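3.2 Small objects left on tableware

The second group of arrangements concerns the plate as a temporary storage place. In the household notes collected in Revodthorpe, people often described a plate which stays on the table after a meal and slowly receives other things: keys, a cup, a tool from the drawer. Mekonnen calls this "parking" and we keep his word. Of the 2,951 notes in the Colus collection, 1,934 mention at least one object parked on a dish or a tray, and many of these objects have no relation with food.

For the tidying task we were interested in the mixed case, where one object belongs to the tableware and the other does not. The cup and the plate can go together to the kitchen, but the tool must go to a different place, so the person has to separate them before the plate is carried away. Figure 2 gives one such arrangement, with a pink cup and a tape measure on the same light-blue plate.

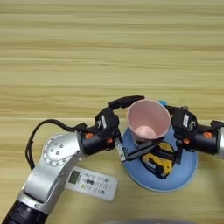 Figure 2. Mixed arrangement on a wooden tabletop: upright plastic cup and yellow and black tape measure sharing one round plate.

The order of removal is not fixed by the task. The written instruction says only that the plate must be free at the end. A cup is tall and easy to take by its rim, while a tape measure is compact and can slide when the plate is tilted — for this reason we do not allow tipping the plate to empty it. We also do not count the arrangement as tidy if the tool is only moved from the plate to the table beside it.

Pruvost used a similar rule for trays, but in that work all objects had the same destination. In our case the destination is decided by the kind of object, and we return to the difficult kinds in Section 4.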